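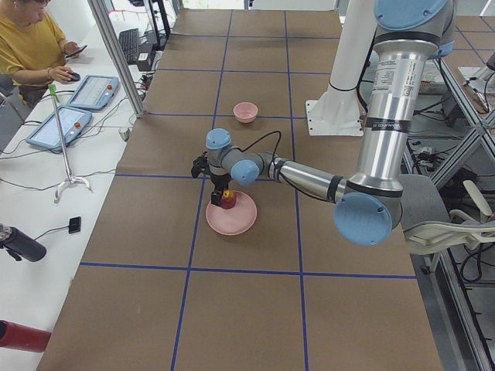 Slat wall panels for an echoey dining room, do they do anything?

August, posted by lintel_and_sill

We have a dining room that sounds like a school gym. Oak floor, big window, plaster ceiling, no curtains yet. When the kids are at the table you can't hear the person next to you. My spouse has fallen in love with those vertical wood slat panels on felt backing that are in every restaurant now, and we went to look at a few.

The showroom we went to is called Butkienė, and they carry two lines, Flukden and Plustum. The salesperson pushed the Plustum ones hard and kept saying they are "acoustic." I asked what that meant and got a brochure. The brochure has one graph with no numbers up the side. The wall we'd cover is 67 square feet, and the quote with installation by a company called Kederel came to $3,000. For one wall!

I like how they look, mostly. I can also picture myself dusting between the slats until I die. So what I want to know is whether the felt does anything for noise once it's stuck flat on drywall, and whether that price is normal or if I'm paying for the word acoustic. I'm also worried about taking them off later. Every picture online is from the day they went up, and I'd like to hear from people who have lived with them.

Already tried: a rug under the table. It helped a little and then collected rice.

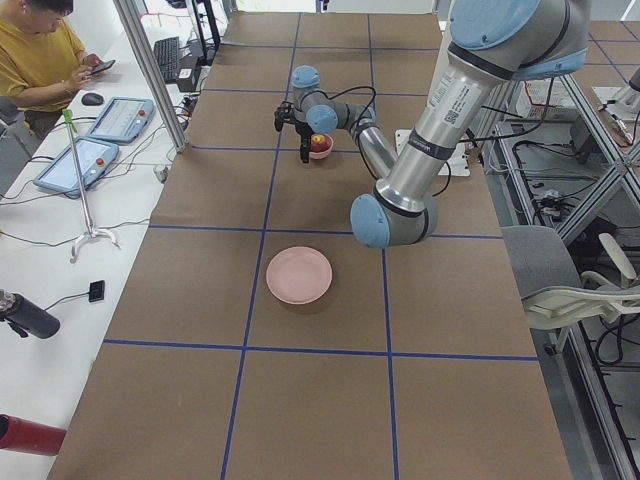
Robot arms above a long table, kraft paper and blue tape.

garagetrim

I put up slat panels in a den and I have mixed feelings, so take this for what it's worth.

They do something. You notice it most with high sounds, like a fork hitting a plate or a kid shrieking. Voices in general are still voices. If you stick them straight to the drywall the felt is thin and has nothing behind it, and thin felt on a hard wall can only soak up so much. If you put furring strips up first and fill the gaps between them with mineral wool, you get a lot more out of the same panel, and the mineral wool is the cheap part of the job. Ask Kederel whether the quote includes strips. My guess is that it doesn't and they plan to glue and go. The strips do push the wall out, so outlet boxes need extenders and your baseboard will look strange if you don't plan for it.

On the price, I can't tell you what's normal where you live, but I would make them split it. Panels on one line, labor on another, trim on a third. When I did that, the trim turned out to be the silly number. It was finish strip for the two ends and one along the top, and I made my own out of poplar and stain on a Saturday kind of afternoon and it matches well enough that I forget which is which.

As for the brochure, a graph with no numbers is a drawing. There is a standard rating for how much sound a material absorbs, and a company that has had its panel tested will give you the report, including how the panel was mounted for the test. The mounting matters more than people think. A lot of them get tested over a deep air gap with insulation in it and then sold to you for gluing flat. I'm not saying Plustum does that. I'm saying ask, and see how long it takes them to answer.
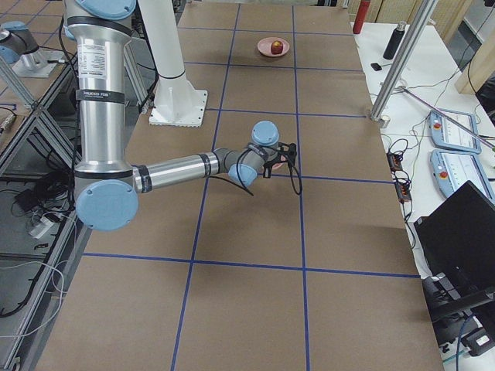
Getting them off again depends on how they went on. Screws through the felt, black ones, between the slats: you back them out, fill the holes, paint. Construction adhesive: you are going to tear the paper face off the drywall and then you're skim coating or replacing. The installer will prefer glue because it's fast and there's nothing to see afterward. Get "screws only" in writing.

Dust is real. Soft brush on the vacuum, top to bottom. Mine are in a den and get it done when company is coming. In a dining room I'd be more worried about grease if your kitchen is open to it, and about whatever the kids fling. Felt does not wipe.

pinkbathperson

We love ours!! Didn't notice any difference in the noise but it wasn't why we bought them. The walnut is gorgeous. Go for it, life is short

threecoatsmin

I'd hold off on the slats and do the curtains first. You said big window and no curtains, and glass is about the worst thing in that room for bouncing sound around. Heavy lined ones, made wider than you think you need so they still hang in folds when they're closed. I spent $300 on a pair that were too flat, and they did next to nothing until I added a second pair and bunched them all up.

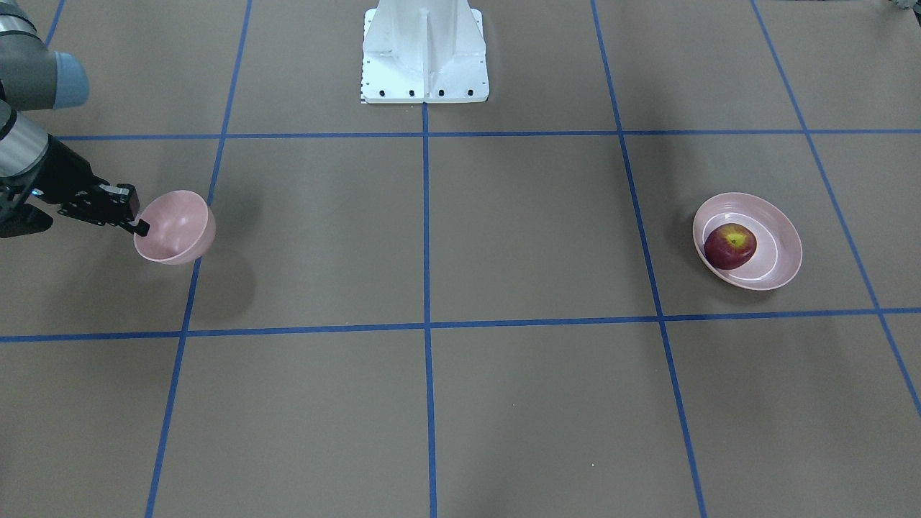

Then try the cheap test before you sign anything. Take every comforter and thick blanket in the house and hang them over the wall you want to cover, use a clothes rack or lean them over chairs if you have to. Eat dinner like that. If the room is still a gym with a pile of bedding on that wall, thin felt isn't going to fix it and you probably want to treat the ceiling. People hate hearing this because the ceiling is not the fun part, but it's the biggest bare surface you've got and there's no furniture in front of it.

I don't agree with the post above about mineral wool being the cheap part once you count labor. Somebody has to put those strips up level on an old plaster wall, and if your ceiling is plaster I'd bet the walls are too, or were. Check that before you talk to anyone about screws, too. Screws into old plaster and lath are a different afternoon.

If you end up wanting the slats for looks, fine, buy them for looks and shop on that basis. There are plain ones with no felt at all. I had both samples on my counter for weeks, the Flukden and one with no name on it, and couldn't tell them apart from the doorway. And ask for samples to keep, at least 4 of them, from different boxes. The veneer color wanders quite a bit and the showroom board is always the good one.

lintel_and_sill

Thanks. I tapped the wall and it's drywall, so only the ceiling is plaster. I called Kederel about the strips and they said they "don't usually bother." Asked Butkienė for the test report and they're looking into it. Doing the blanket dinner tonight.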